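Bracelets, bracelets, bracelets

So the bracelet set is finally moving! I've been putting off writing about it because for the first couple of weeks there was nothing to write about except me dropping things, but as of Friday I'm past 300 good episodes and I feel like I'm allowed to talk.

For anyone who missed the last post, I'm collecting for Rutby this fall, working from home with the hand-held gripper (I call mine Plotero, after the street I grew up on, and yes, I talk to it). You squeeze, the fingers close, the camera on top records everything, and later the people who train the model get to find out whether my hands taught it anything. My part is the squeezing. I've done socks, I've done spoons, I've done an awful lot of bottle caps, and now I'm doing jewelry.

The task sounds like nothing. There's a box, there are bracelets, and every episode is one bracelet going from one place to another. Box to table, table to box. Pick it up, move it, set it down, open the fingers, back away. A good one takes me under ten seconds. The instructions from Ruth Alvarado, who runs our task list, fit on half a page, and I read them and thought, great, easy month.

Ha.

A bracelet is a rotten thing to pick up! It has no shape of its own. A spoon is a spoon whichever way it lands, but a bracelet lands as a circle, or a squiggle, or a little heap, and if you grab the squiggle in the wrong spot one end swings out and hooks its neighbor and now you're carrying two. Beads also roll under the pads. You close on what you think is a solid grip, lift, and feel the thing slither out sideways. Small beads are the worst for this. Big ones at least give the fingers something to sit on either side of.

And cord is its own problem. My red braided one has long tie strings, and the strings go wherever they please. I had 17 episodes in one sitting where I set it down perfectly and then dragged it two inches on the way out with a string caught on a finger. I asked Ruth whether those were trash and she said to keep them if I go back and free the string inside the same episode, and to throw them out if I stop recording with the string still caught. The model should see somebody fix it. I liked that answer a lot, and it rescued five of the 17.
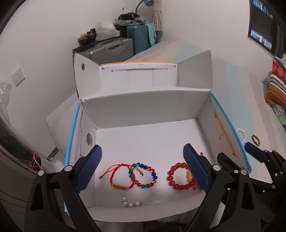

Going in for the next one. Four in the box, two out on the table.

The box has been the other half of my education. It's just a white cardboard one, but the sides are high enough that the angle you come in at matters a lot. On an open table I can tip my wrist any way I like. Inside the box, if I tip too far, the hardware on the outside of the arm bumps the wall and the whole box scoots across the table. For the first few days I was holding it still with my free hand, which is a no-no (no hands in view, ever), and so all of that had to go. What I do now is come in steep and slow, wait a beat with the fingers open, and then go down. Khoa Diệp, who checks my uploads, noticed the difference before I told him about it and wrote "your approaches got boring, thank you." Highest praise I've had from Khoa.

He's also the one who got me to stop tidying. I have a tidy streak, and between episodes I kept spreading the bracelets out nicely so that each had its own bit of cardboard. Looked lovely. Taught the model that bracelets live in neat rows. Now I pick up the whole lot, drop them in from a foot up, and work with whatever I get, overlaps and all. When one is lying half across another you have to decide which to take first, and I try to take the top one most of the time but go for the bottom one now and then, gently, so there are some examples of easing something out from underneath.

A few other things I've changed, in case there's another collector reading:

I move the box a little every ten episodes or so, and turn it a bit. I used to forget, so there's a timer on my phone now.

I let the background be whatever it is that day. I asked early on if I should hang a sheet behind the table and both of them said please don't. So you get my suitcases and my lamp and the corner of my monitor, and on other days you get other stuff.

I record some at four in the afternoon when the light comes in sideways and some at night with the lamp.

I stop when my thumb hurts. I did not do this with the bottle caps and I regretted it.

The whole collection, across everybody on the project, stands at 3,797 episodes this morning. There's a person in Harkden who does only necklaces, and I think about them every time I feel like complaining. A necklace! With a clasp! I'd be lying on the floor.

Somebody in the comments last time asked if I get bored, and I do, a bit, around the middle of a session. What helps is having favorites. The glass one with all the colors is mine, it closes up in the pads so nicely. The pearl one I'm still bad at. It's small and it curls up, and I keep taking too little of it, one or two beads' worth, and losing it halfway up.

Next week I'm supposed to add a second box, a deeper one, and start box to box. I also need to restring the brown and olive one before it gives up on me entirely, so if you have a favorite kind of elastic, put it in the comments. Mine keeps fraying at the knot.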